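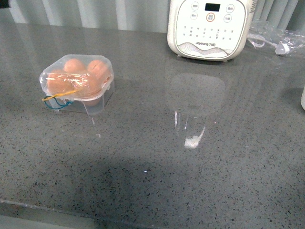 Pongsak Chareonsuk
Data collection lead, Urkel project

Figure 1. A counter setup before the start of an episode: four brown eggs in a clear container with a hinged lid, and a kitchen appliance standing on the same counter.

3.2 Collecting the kitchen episodes

The kitchen part of the Urkel set was recorded in homes, on the counters people already had. We did not bring our own tables or lights. Each home gave us 20 episodes per task, and the full kitchen part holds 2890 episodes after checking. Recording ended in December.

Every episode starts with a still view of the counter, as in Figure 1. The operator waits for the start tone, carries out one written instruction, and then clears the view again. Instructions are short, such as "open the egg container" or "move the eggs to the bowl." We kept the wording used by the operators, including spelling mistakes, and stored a corrected copy next to it.

Clear plastic and polished stone were the hardest surfaces to label. In Figure 1 the lid shows thin streaks of light over the front eggs, and the countertop carries a soft reflection of the white appliance. Our first labeling tool, Grirnano, often marked reflections of this kind as separate objects. We therefore had 400 episodes labeled by hand and used them to retrain it. The labelers were told to outline the container and its contents separately and to leave reflections unmarked.

Small fasteners got their own class. The yellow twist tie at the corner of the container in Figure 1 is one such case. Early labels merged ties with the lid, and a policy trained on those labels pulled at the lid without touching the tie. We relabeled the affected episodes before the final training runs.

Training used a batch size of 32 throughout. Section 3.3 describes how the episodes were split by home.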